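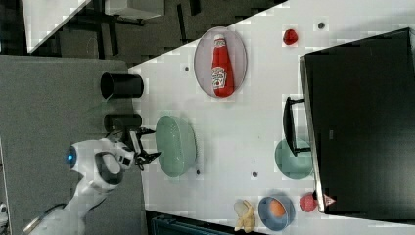
Marian Eastcote
Housing and Communities Editor

A home with something in it

For most of the past half-century, a social tenancy in this country has begun with an empty property. The keys are handed over, the meter readings are taken, and the new tenant walks into rooms from which the previous household's carpets, curtains and light shades have been removed. Landlords have long regarded this as good practice. Floor coverings are lifted for reasons of hygiene, cookers are disconnected for reasons of safety, and anything left behind is treated as a liability.

The cost of that practice has fallen on those least able to meet it. A person leaving a hostel or a refuge may have a tenancy agreement and very little else. Many sleep on a bare floor for the first weeks. Others turn to high-cost credit for a bed and a fridge, and begin the tenancy with weekly repayments that compete with the rent.

In Fodunon, where demand for one-bedroom flats has outstripped supply for many years, the Ollaren Housing Association has taken a different view. Under its Temine programme, now in its fourth year, 600 of the association's homes are let with furniture, flooring and household goods already in place. Tenants choose between a part-furnished and a fully furnished letting, and may move from one to the other at the end of the first year.

The full package contains 60 items. The larger ones are those that might be expected: a bed and mattress, a wardrobe, a sofa, a table, a cooker, a fridge-freezer and a washing machine. The remainder are smaller and were the subject of longer discussion. Plates, bowls, saucepans, a kettle, a tin opener, towels and a washing-up bowl are all included. Early versions of the scheme left these out on the assumption that tenants would prefer to buy their own. Home visits showed that many had cookers and nothing to cook in.

The association's review of the programme, published in March, puts the average cost of furnishing a one-bedroom flat at £985. Bulk buying accounts for part of that figure, as does the reuse of sound furniture from homes that have fallen vacant. Each item is checked, cleaned and recorded at the association's store before it is issued again. Mattresses and soft bedding are always supplied new.

The review also records what happened to the tenancies themselves. Among tenants who moved into furnished flats, the number leaving within twelve months fell by 40 per cent when compared with the period before the programme began. The association is careful in the claims it makes. Support visits were increased at the same time, and the report accepts that the two changes cannot easily be separated. It does note that empty homes are expensive – a flat that stands vacant between lettings brings in no rent and must be inspected, secured and often redecorated.

Payment is the most difficult question. Furnished tenancies are usually funded through a service charge added to the rent, which may be covered by benefits where the tenant qualifies. For a tenant who later finds work, the same charge can become a burden, and some housing advisers have warned that it may discourage people from taking on more hours. Ollaren's answer has been to bring the charge to an end after three years, at which point the goods pass into the tenant's ownership. The shortfall is met in part by the Piątek Fund, a charitable trust that makes grants towards household essentials.

Choice has proved to be a second difficulty. A standard package is simple to buy and to store, but it can leave a row of flats looking alike, and tenants in the first year of the programme said as much. One written response described the furniture as perfectly good and added that it felt like living in somebody else's office. The association has since introduced a range of colours for sofas, curtains and crockery, and applicants are invited to look through the goods before the tenancy starts. Items they do not want may be declined and the charge reduced to match.

Flooring deserves separate mention. It is the most costly single element after the kitchen appliances, and it is the one that tenants rate most highly. A carpet keeps a room warmer, softens noise for the neighbours below and is safer for small children. Ollaren no longer removes flooring from any vacant home if it is clean and well fitted, whether or not the property belongs to the programme. The change required a single paragraph in the lettings manual.

Other landlords in the region are considering similar steps, although most are proceeding on a smaller scale. Smaller associations in particular lack the storage space that reuse depends upon, and there have been early talks on a shared store to the east of Fodunon. A decision on the site is expected in December. In the meantime, Ollaren has agreed to extend the part-furnished option to family houses, beginning with those let to households leaving temporary accommodation.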